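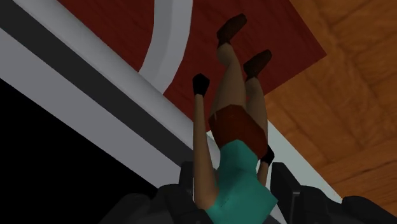
One early reader of this card remarked that a grasp score means very little unless the card also says what counts as a grasp, and asked that the definition come first. The request was a fair one, and the order of the sections below follows it.

## Definition of a grasp

A trial in Treva is counted as a grasp when both finger pads of the simulated gripper remain in contact with the target object for 50 consecutive simulation steps after the lift command. A brief touch does not count, nor does contact with one pad only.

## Contents

Treva is a set of simulated pick-up trials prepared for the Sowa study of view-based grasp policies. All images are computer-rendered. The targets include simple, low-polygon figures with arms and legs, which are harder to hold than boxes or cylinders – a limb can catch on a finger before the pads close.

| Item | Value |
|---|---|
| Target objects | 200 |
| Trials per object | 100 |
| Simulator | Skotunus |
| Baseline policy | Wenard |

Each trial folder holds the rendered views, the gripper commands, the contact record and a one-line outcome file.

## Method

The policy under test receives rendered views and the current finger opening. It does not receive the pose of the object. Object placement, surface texture and lighting are drawn again at the start of every trial. The physics settings are held fixed.

## Result

Under the definition given above, Wenard reached 97 percent on box-shaped targets. Its results on figures with limbs were lower and varied from one starting pose to the next. Scores for these targets should therefore be reported by pose – a single average hides most of the variation.

## Known limits

- Targets are rigid. Clothing is part of the body mesh and does not move separately.
- Friction values were set by hand.
- No trial has been repeated on a physical gripper.

## Changes

Tuesday, September 25, 2018: contact records rebuilt after an error in step numbering. Outcome files produced before this date should be discarded.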